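Section 3. Planning and Budgeting for a Multi-Station Site

Read this section before you place an order for Plustosura hand-held grippers. It covers floor space, station count, spares, and the order form. Installation of the base software is covered in Section 5.

3.1 Deciding the number of stations

1. Count the work tables that will be in use at the same time. Do not count desks used for storage or charging.
2. Order one gripper per table. Two operators cannot share a unit within a session.
3. Add one spare gripper for every 4 in service. Round up.
4. Enter the total on line 1 of the order form.

Note: A table that stands against a wall can be worked from one side only. Plan one operator for it, whatever its length.

3.2 Checking the room

1. Measure the clear floor between tables. The minimum is 90 cm, measured from table edge to table edge with operators absent.
2. Check the lighting at table height. Ceiling tubes under a low balcony and round fixtures on a high ceiling give different levels, so take a reading in each zone.
3. Note the position of every window. If daylight reaches a table directly, add blinds to the budget.
4. Mark one desk outside the working area for parts and personal items.

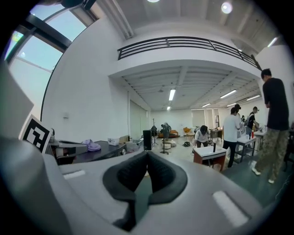 5. Record the number of wall outlets within reach of the storage desk. Each charging dock takes one outlet. Power strips are acceptable if they are fixed to the desk and rated for the total load.

Caution: Do not run charging cables across a walkway. Budget for floor channels if no other route exists.

3.3 Costing the order

Prices are before tax and freight.

Gripper, complete with foam pads: $639
Charging dock, Clendberg type: $259
Replacement pads and markers: see the Lapointe parts list

1. Multiply the gripper price by the total from line 1.
2. Allow one dock for every two grippers. An odd gripper needs its own dock.
3. Add one set of replacement pads per gripper for the first year. Sites that handle rough or abrasive objects should allow two.
4. Add one sheet of spare markers per site - a scratched marker must be replaced, not cleaned with solvent.
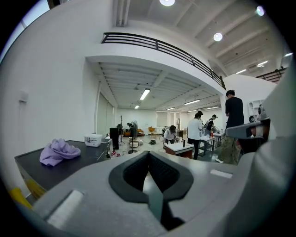 5. Add furniture last. Existing tables may be kept if they are level and do not rock under a leaning operator. Mixed heights are permitted, but enter each height on line 7.

Note: The Tranbridge service plan is priced per site. Adding grippers later does not change the fee. Adding a second room does.

3.4 Submitting the form

1. Attach a floor sketch showing tables, outlets, and windows.
2. Send the form and sketch to Yung-ching Au, Site Planning. Forms received after July are priced from the next list.
3. Keep a copy. The line 1 total is needed again in Section 5.2.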